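2025-02-24

Germination trays, second attempt. The first attempt is on the previous page and I have folded the corner down so it can be ignored more easily.

Started again with the old corn (Montes, October packing) and the pole beans from Hivudia. The Hivudia packets have no date on them at all, only a drawing of a sun wearing a hat. I have put them down as "three years or older" in the log, which is my guess from the state of the paper. If anyone has a better guess, write it in the margin in a color other than mine.

Setup: six trays, 27 seeds to a tray. Why 27? It is what fits on the folded towel without seeds touching, and the percentages come out ugly enough that no one will suspect us of making them up. Three trays corn, three trays beans. Paper towel doubled, wetted, wrung out until it stops dripping when held up by a corner, seeds laid on, second towel over, then into the lidded boxes. Lids cracked open the width of a pencil.

On wringing. Last time I wrote "damp" and apparently damp is a matter of upbringing. Two of the old trays were swamps and one was a desert with a lid on. Hold it by the corner. If it drips, wring it again. If it crackles, start over.

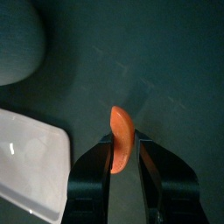

The incubator (still called Datura, after the label left on it by whoever had it before us) was set at 85 and holds that on its own display, which is a very loyal display. My cooking thermometer on the middle shelf disagreed with it overnight, and so did the one on the bottom shelf, in the other direction. I have moved the beans down to where it is cooler and the corn up top. Corn likes the heat and beans get sulky and soft. This also means I have now changed two things since the last run and can't say which one mattered. Noted. I knew it while I was doing it.

Things that went wrong last time, so I stop rediscovering them:

Mold. Gray fuzz along the towel fold in the bean trays. I blamed the seed, then the towels, then the water. It could have been my hands. Rinsing seed in weak bleach this time and washing up first. The bench now smells like a public pool.

Labels. The Drukura marker says waterproof on the barrel. I would like to know whose water they used. Pencil on masking tape from now on, stuck to the box and never to the lid, as lids wander. At the end of the last run I had two lids marked BEANS and one marked BEAMS, and the corn had no paperwork whatsoever.

Calling it too early. A seed that has swollen and split its coat has not germinated. We count it when the root is out and at least as long as the seed is wide. I know it is tempting. I have looked at a split bean and seen a future in it too. Write it in the "maybe" column and walk away. 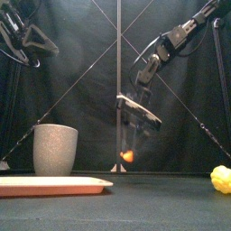 Two arms over the dark tabletop, the right one blurred with motion.

Lunch, then back to the soaking question. The old method in the binder says soak overnight before the towel. The binder also says to plant by the moon, so I give it partial credit. Beans that I soaked for a long stretch last time came out of the jar looking wonderful and were mush by the end of the week. Dry beans straight onto the towel took longer to do anything and then did it properly. For this run: no soak on two of the bean trays, short soak on the last one, roughly as long as it takes to clean the sink. I cleaned the sink very thoroughly.

Corn gets no soak at all. The kernels in this batch are dented and a bit shrunken, with a dull skin, and I pulled out the ones with holes. Those went into the compost along with whatever made the holes. Picking out the bad ones first will flatter our numbers, so the log says "sorted seed" at the top. Please leave that line in when copying it over. It fell off last time and we looked brilliant for a week.

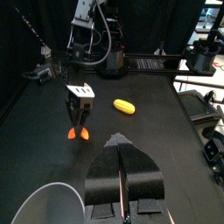 Toy corn cob, yellow, on the dark table.

Checked trays before closing up. Nothing, as expected, and I still lifted every towel. From tomorrow it is one look a day, morning, lids back on afterward with the pencil gap. If you look in the afternoon as well you have to write that down, even if you only looked for company.

Still to do:

Borrow back the better thermometer and settle the argument between shelves.

Find out whether the outlet behind Datura is on the switch by the door. The temperature dip in the last run began suspiciously close to closing time.

Write to Hivudia and ask about a packing year. Mention the sun in the hat so they know which packets.

More masking tape. Towels are fine, we have the cheap ones, and the roots grow through the good ones anyway and have to be cut out.

Bean tray with the short soak is the one with the chipped box. Tape says so too, in pencil.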